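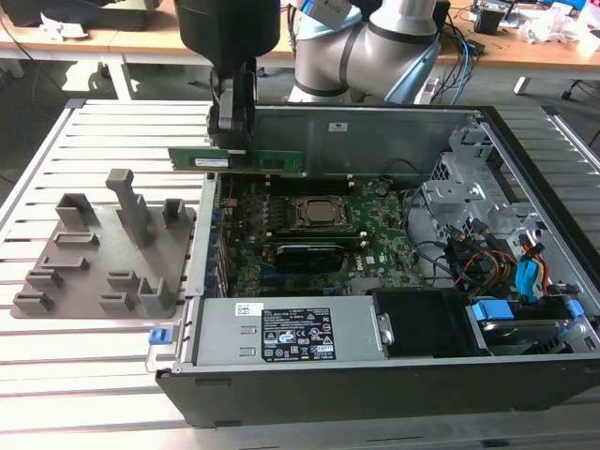 Kevin Noonan objected, when the first budget was read to him, that we had priced the arm and forgotten everything the arm stands on.

Figure 2. Cell for memory modules: arm with two-finger gripper, open desktop tower and fixture plate on the profile table.

5.2 Cost of the cell

We accepted the objection and made the budget again. The arm was left out of it, as the laboratory had already paid for it in an earlier project. The remaining items were put in two groups. The first group is bought once: the table, the gripper and its fingers. For these we asked Drilline and Carroll for offers, and the lower one was 1,501 euros. The second group returns every year. It contains the printed fixture plates, for which we planned 168 euros, and used desktop computers from the dealer Juvusel, for which we planned 900 euros.

The delivery time was harder to plan than the price. The fingers were ordered in May and needed seven weeks, and during this time the Drikby software could be tested only in simulation. For a second cell we would order the fingers before the table.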